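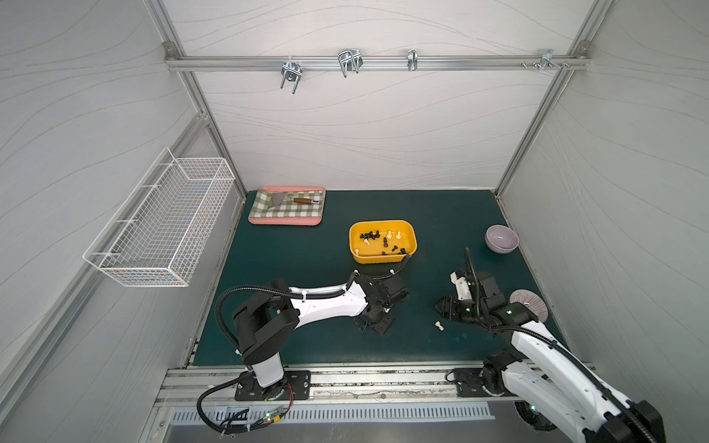 Operations Planning Notebook, Event Security Section
Entry for Saturday, July. Opened 0640.

Subject: crowd and traffic arrangements, Tomoana anniversary gathering.

Revised attendance figure received from the organizers: 3000. The earlier sheet showed 2969, taken from advance registration only. All calculations below use the higher figure.

Personnel assigned: 154. L. Carrasco has proposed the following split, subject to approval by the district office.
Inner grounds and stage: 62
Gates and bag checks: 40
Traffic posts, Urnero road: 36
Reserve at Hultau station: 16

Gate trial, second run. Colleagues from the day shift walked 300 registered guests through the east gate with two lanes open. A queue formed at the bag tables and reached the bus stop. The third run will use four lanes, with the tables moved back toward the parking area. M. Myung will keep the times.

Radio check. Channel 2 was weak behind the Fivwood warehouse. Channel 5 was clear at every post. Recommend that traffic posts be moved to Channel 5 and that the printed cards be corrected before the briefing.

Road closure. The Urnero road closes to private vehicles at 0500. Ambulance access remains by the river side. The municipal engineer has not yet confirmed the barrier delivery.

Outstanding:
Written reply on barriers (Carrasco)
Lost children desk, location still to be agreed with the organizers
Meal schedule for the reserve group

Entry closed 1115. Copy to Myung-ja Myung for the shift file.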